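Garment folding, part two: what the second hand is for

I spent most of January on the handheld gripper demonstrations for the Gevell folding task, and I want to write down the protocol before I forget why it looks the way it does.

Each demonstration starts from a heap. Femke De Graaf, who wrote the first version of the task sheet, had us start from a garment laid flat, and the policy trained on those 300 episodes was useless on anything that had been dropped. So now the operator crumples the piece, lets it fall on the bed, and starts with both grippers open.
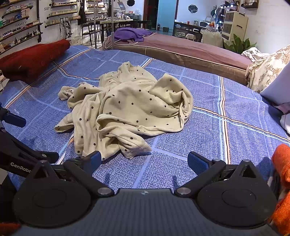

Starting state, dotted garment on blue bedding.

The polka dots are deliberate. A plain cream fabric gives the tracker very little to hold on to once it is folded over itself, and we lost 18 episodes to drift on an undyed sheet before switching. The striped bedding causes its own trouble -- the segmentation sometimes takes a stripe for a hem -- but I would sooner have that in the training set than meet it later.

The first grasp is the hard part to demonstrate well. People naturally pinch a corner. In a heap there is often no corner to pinch, so the sheet now says to take whatever fold stands highest, close fully, and wait one second before lifting.

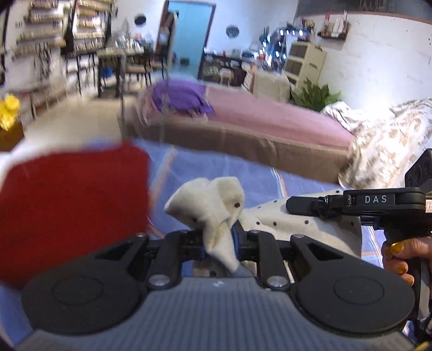 The wait matters for labeling. Grasp events are found from finger width, and if the hand is already moving when the fingers stop, the label lands several frames late. Milan Verstraete patched the detector for this, but clean data is cheaper than a patch.

The other rule concerns the second gripper. It stays near the fabric and does not touch it until the first one has stopped. Two hands pulling at once look fine on replay and train badly.

Current count is 598 usable episodes. Next on the list is sleeves, where operators disagree about which side to fold first. I have asked for one order, left then right, until we have a baseline.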